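Finding the Cup Again: Perception and Planning for a Small Kitchen Arm
Student project report, Aisling Keane and Quyên Kiều

3. What we built

When we started in November we had a rather grand idea of an arm that could tidy a whole kitchen, and we are grateful to everyone who gently talked us down to one cup and a few dishes! The software we ended up with, which we called Anditz, has two halves: one looks at the wrist camera picture and decides where things are, and the other plans a path for the gripper that doesn't knock anything over on the way.

The perception half was trained on 736 labelled pictures, with another 191 kept back for testing. Quyên did most of the labelling (and drank a great deal of tea in the process). On the test pictures it put the cup's rim in the right place 81 per cent of the time, and nearly all of the misses had a bright reflection close to the cup. Our first version took these streaks for the edges of a tray, and the planner then steered politely around a tray that wasn't there.

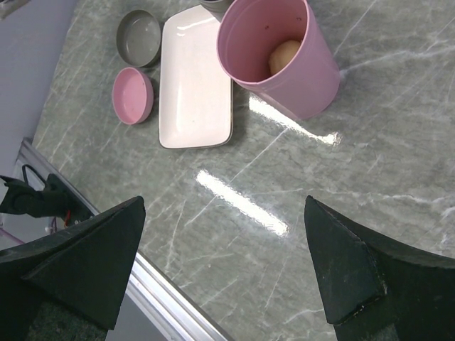

Figure 4. Wrist camera view with the gripper open. Note the glare just below the pink cup.

We now compare the picture with one taken from a slightly different angle, as a reflection slides across the stone when the camera moves and a real edge stays put. It is a simple trick, but it saved us from relabelling everything. The planner then tries up to 1,000 paths and keeps the shortest one that clears every object by a finger's width.

We would still like to handle objects partly hidden behind the cup, which the planner treats as one big lump for now.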